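アーカイブ > Flakton メーリングリスト > manipulation-ja > スレッド表示

印刷する | このメッセージをメールで送る

件名: Re: Re: 行動チャンクの長さと、把持の直前で止まる問題について
日付: 2026年2月3日(火)

Brundley 研究室の者です。日本語が母語ではありませんので、読みにくいところがありましたらお許しください。

いただいたご質問を先に引用いたします。

> 先日のご報告を興味深く拝読しました。二点、教えてください。
>
> (1) チャンク長を短くすると成功率が上がるとのことですが、
> 私どもの Dubey の環境では逆に、把持の直前で腕が細かく震え、
> そのまま止まってしまう例が増えました。推論の遅延を
> 補正しておられますか。
>
> (2) デモンストレーションの本数は 163 本と書かれていました。
> これは静止区間を取り除く前の数でしょうか、後の数でしょうか。
> 比較のために、そろえておきたいと考えております。

(2) のほうが簡単ですので、先にお答えします。163 本は、取り除いた後に残った本数です。前の報告でこの点を明記しなかったのは私の不注意でした。静止区間の除去では、手先の速度がしきい値より小さい状態が続く部分を削りますが、グリッパの開閉の前後は必ず残しています。最初はここも削っていました。そのときの方策は、カップの縁まで手先を運ぶのに、指を閉じる動作を始めないという癖がありました。Dubey で見られる停止も、同じ原因が一部に入っているかもしれません。

(1) についてです。遅延の補正はしております。観測を取った時刻と、最初の行動を実行する時刻との差を測り、その分だけチャンクの先頭を捨てます。補正をしない場合は、私どもでも短いチャンクで震えが出ました。新しいチャンクの先頭が、腕がもう通り過ぎた位置を指すので、一度戻ろうとするためだと理解しております。長いチャンクではつなぎ目の回数が少ないため、この問題が目立ちにくくなります。したがって、補正なしの条件で長さだけを比較しますと、長いほうが良く見えます。これは前の報告の結論と矛盾しないと考えます。

ただし、補正を入れても解決しない失敗が残っています。水切りラックの仕切りの間に立てたカップを取り出す課題では、手先がワイヤに触れた後の動きが安定しません。学習データの中に、触れた後に少し引いてやり直す動作がほとんどないからです。そこで今、やり直しの動作を含むデモを 5 本だけ追加し、その重みを変えて学習する実験をしています。ステップ数は 4000 に固定しました。まだ途中ですが、重みを 2 倍にした時点で、やり直しらしい動きが時々出るようになりました。それより大きくすると、触れていないのに手を引く動きも出てきますので、単純に大きくすればよいというものではないようです。

背景の物についても、少し補足いたします。私どもの作業台では、課題に使わない物も視野に入れたまま学習と評価を行っております。たとえば赤いバラの造花を黒い花瓶に入れて、台の奥のほうに立てております。固定カメラから見ますと、腕の姿勢によっては花とグリッパが重なり、手先の一部が隠れます。この重なりがある初期姿勢と、ない初期姿勢を分けて集計しませんと、チャンク長の効果と遮蔽の効果が混ざってしまいます。前の報告の表は分けておりませんでしたので、次の版で作り直します。

もう一つ、評価の手順で迷っている点があります。一度失敗した後に自分でやり直して成功した場合、これを成功に数えるべきでしょうか。制限時間の中であれば成功とする論文が多いと思いますが、その数え方では、今回の実験で調べたい「やり直し」の質が見えなくなります。私は今のところ、一回目の成功と、やり直し後の成功を別の列に書いています。皆様の習慣を教えていただければ幸いです。

Drunent 形式のログは、ご希望があればお送りできます。時刻の列が二つありますので、遅延の計算には必ず観測側の時刻をお使いください。実行側の時刻を使うと、差が小さく出ます。私自身が一度これを間違えて、補正の効果がないと思い込んだことがございます。

Dubey のほうで遅延を測られましたら、平均だけでなく、ばらつきもお知らせください。ばらつきが大きいときは、先頭を一定の長さだけ捨てる方法では足りず、チャンクごとに捨てる長さを変える必要があると思います。その場合のコードも手元にありますので、整理してから投稿いたします。5月の合同の集まりまでには、新しい表と一緒に出すつもりです。

どうぞよろしくお願いいたします。

Brundley 研究室

同じリストの最近の投稿
・遅延測定用スクリプトの更新(Drunent 形式に対応)
・Dubey 環境での静止区間の扱いについて
・Re: 固定カメラの再校正はどのくらいの頻度で行いますか
・5月の合同の集まり: 発表題目の募集
・グリッパ指先の摩耗と成功率の低下
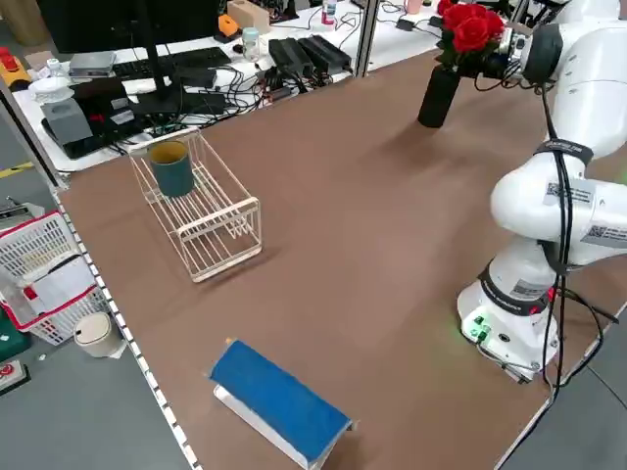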